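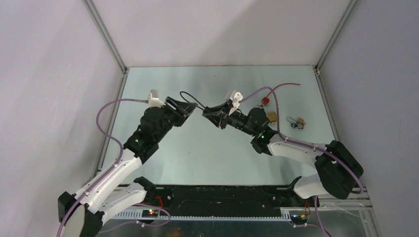
greyscale_pete
Sheen level first, colour second. If you touch up a matt with a different batch of the same matt, the colour will normally be near enough and the sheen won't be. Which product went on originally, and was it rolled or sprayed?

Dec 10, 2024

tansy_m
Original post is on the previous page but to repeat the main points: trade matt emulsion, Clovance 264, white, rolled. Two coats over a mist coat on new plasterboard, skimmed. Walls look fine face on. From a low angle every touch-up shows as a patch. I have used the same tin throughout.

greyscale_pete
Same tin doesn't help if the tin has been open since April. The solids settle and the matting agent settles with them. Stirring with a stick won't bring it all back. Ask the merchant to put it on the shaker, or buy a fresh one and do the whole wall corner to corner.

northlight
Disagree that it is the tin. It's the application. A brush leaves a heavier film than a short pile roller and it dries with a different texture, so it reflects differently. I have touched up with three-year-old paint and a 4 inch roller and lost the repair completely.

greyscale_pete
In what, dead flat? Dead flat forgives nearly everything. 264 has a bit of sheen in it whatever it says on the lid.

northlight
Standard contract matt. Thinned a little, feathered out, roller nearly dry at the edges. Method matters more than the age of the paint.

hob_and_mortar
Both of you are assuming the wall is flat. White shows very little colour difference and a lot of everything else. In the photo at the top the left wall has faint smudges and the light falls on it in bands, and the lilac-grey wall opposite is the one I would choose if I never wanted to repaint. A slight grey hides marks better than pure white does.

tansy_m
I did consider a grey. The landlord specified white.

hob_and_mortar
Then specify a scrubbable white and stop touching up. Correa do one. More expensive, but marks wash off with warm water and a drop of washing-up liquid. Leave it a couple of weeks to harden before you wash it.

northlight
Scrubbable matts are harder to touch up than the cheap ones, for what it's worth. The resin content is higher. You gain on cleaning and lose on repairs.

hob_and_mortar
Agreed, but you do fewer repairs.

skimcoat77
Was the plaster fully dry before the mist coat? And how far was the mist coat let down? If it went on too thick it sits on the surface, and the filler patches then take the topcoat differently from the skim. That gives dull spots, and people blame the topcoat.

tansy_m
Dry, as far as I could tell. Pale all over, no dark areas. Mist coat was mixed by eye. The patches are a mixture, some over filler and some over plain wall where I painted out scuffs.

skimcoat77
The ones over filler need spot priming. Thinned emulsion will do, let it dry, then topcoat. The scuffs are a separate problem.

greyscale_pete
What temperature was the room? Below 16 I find the touch-ups dry slowly and the edges show more.

northlight
The data sheet for most of these gives a far lower minimum than that.

greyscale_pete
The minimum is for the paint to form a film. It says nothing about matching what is already there. I have done over 100 rental rooms in Dumlow, mostly in winter, and I put the heating on before I open the tin.

tansy_m
Heating was off. I will prime the filler spots, then do the worst wall corner to corner from a new tin with a medium pile sleeve. Is the Moter sleeve any good or is it just a name?

northlight
They shed for the first few minutes. Wrap it in masking tape, pull the tape off, rinse it and spin it dry. After that no complaints.

skimcoat77
Keep a wet edge and lay off in one direction, ceiling to skirting. Don't go back into it once it starts to tack.

tansy_m
Noted. Will post again when the second coat is on.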